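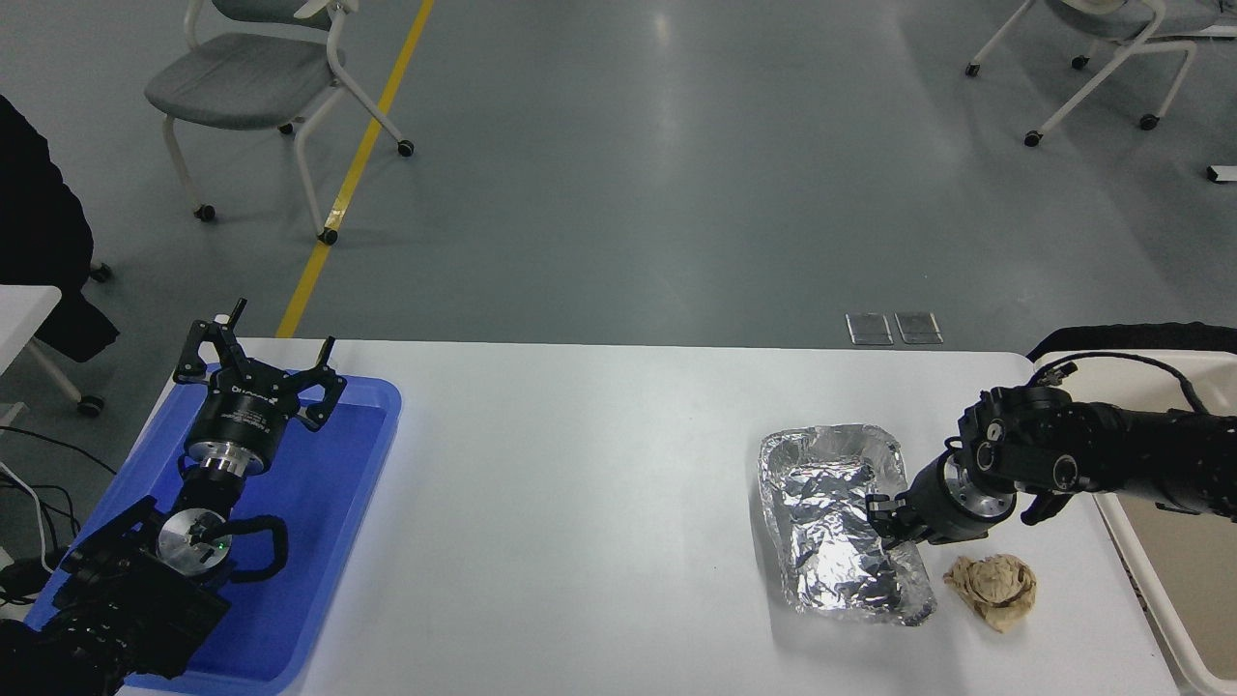

Rosalinda Umali asks that operators read this section through once before touching the leader handles, as most rejected episodes at Wimumham come from skipped resets.

4.3 Recording foil tray episodes

Each task set needs 200 accepted episodes. Record them in blocks and reset between every two.

1. Start the Sovard recorder and choose the two-arm profile.
2. Park the left arm in the blue tray, gripper fingers up. It stays there for the whole episode.
3. Set the foil tray in reach of the right arm. Line it with crumpled foil. Change the foil shape between episodes — flat foil teaches the model very little.
4. Place the paper ball on the table outside the foil tray.
5. Press Record and wait for the tone.
6. Lower the right gripper into the tray until the fingertips meet the foil. Move at an even speed.
7. Finish the task, raise the arm clear of the tray walls and press Stop.
8. Mark the episode Keep or Discard. Add a reason code for every discard.

Note: Failed grasps that are corrected within the same episode may be kept. Use code 19.

Note: Episodes longer than 900 frames are split on upload. Woltora joins them again during export, so do not trim them by hand.

CAUTION: Keep the arm cables clear of the joints. Check the loop at each wrist before the first episode of a block.

CAUTION: Do not reach over the table while an arm is enabled. Press Hold first, then move the tray or foil.

If the recorder reports a dropped camera stream, discard the episode and go back to step 1. Calibration is covered in section 4.4.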